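Die Wäsche wartet noch

Meinung, 3. Februar 2018

Jedes Jahr im Februar, wenn die Messen vorbei sind, bekomme ich von Bekannten kleine Filme geschickt. Ein Roboter faltet ein Handtuch. Ein Roboter räumt einen Teller in das Regal. Darunter steht dann die Frage, ob ich jetzt endlich überzeugt bin. Ich arbeite seit 13 Jahren in einem Betrieb in Mollitberg, wo wir Haushaltswaren sortieren, prüfen und verpacken, und meine Antwort bleibt: noch nicht.

Damit man mich nicht falsch versteht, ich bin kein Gegner der Maschinen. Bei uns läuft eine Anlage von Fladeo, die Kartons faltet und verklebt, und ich möchte keinen Tag ohne sie arbeiten. Sie macht aber immer dasselbe, mit demselben Karton, an derselben Stelle. Wenn ein Karton ein wenig feucht gelagert wurde und sich wellt, bleibt sie stehen und wartet auf einen Menschen. Das ist keine Schande, dafür wurde sie gebaut.

Der Haushalt ist eine andere Sache. In meiner Küche steht kein Ding zweimal am gleichen Platz. Die Schüssel ist einmal nass und einmal trocken, das Glas steht hinter der Kanne, und auf dem Tisch liegt eine Zeitung, die man zuerst wegnehmen muss. Ich denke darüber nicht nach, meine Hände machen das alleine. Gerade was uns so leicht fällt, dass wir keine Worte dafür haben, ist schwer in eine Maschine zu bringen.

Ein gutes Beispiel sind die durchsichtigen Sachen. Eine Kunststoffbox ohne Farbe ist für eine Kamera fast nur ein paar helle Linien, und dahinter sieht sie den Tisch. Ein Mensch fasst hin, merkt die Kante und korrigiert sich. Im vorigen Jahr hat die Firma Amadi bei uns einen Arm vorgeführt, der leere Boxen vom Tisch nehmen und in eine Kiste stellen sollte. Von 149 Versuchen mit weißen Boxen gingen 6 daneben, und alle waren zufrieden. Dann kamen die klaren Boxen, und der Nachmittag wurde lang. Einmal griff der Arm sehr sorgfältig in die Luft.

Interessant finde ich, welchen Weg man heute geht. Man schreibt der Maschine nicht mehr jede Bewegung vor, sondern ein Mensch macht die Arbeit vor, mit Greifern in den eigenen Händen, und aus den Aufnahmen soll sie lernen. Das scheint mir vernünftig. Auch bei uns lernt man das Packen durch Zuschauen und Nachmachen, eine Anleitung auf Papier hat noch keinem Lehrling geholfen. Nur muss man ehrlich sagen, wer in diesem Moment arbeitet — es ist der Mensch, und er arbeitet mit zwei Fingern pro Hand statt mit fünf.

Ich habe es selbst probiert, bei einem offenen Abend der Werkstatt Janen. Nach ungefähr 100 Griffen konnte ich eine Box anheben, ohne dass sie kippte. Stolz war ich trotzdem. Aber ich fühlte nicht, wie fest ich drückte, und ich verstand auf einmal, warum die Maschinen so langsam und vorsichtig sind.

Was erwarte ich also? In der Werkhalle wird es früher gehen als zu Hause, weil wir dort Licht, Tische und Behälter nach der Maschine richten können. Zu Hause will das keiner, ich auch nicht. Wer mir einen Haushaltsroboter verkaufen will, soll ihn einen Monat in einer Wohnung mit Kindern arbeiten lassen und mir danach die ungeschnittenen Filme zeigen. Bis dahin räume ich meine Küche selbst auf und schaue mir die Handtuchfilme gern weiter an.
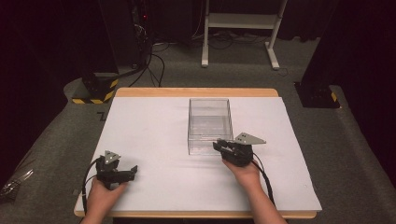

Zwei Greifer, von Hand geführt, und eine klare Kunststoffbox.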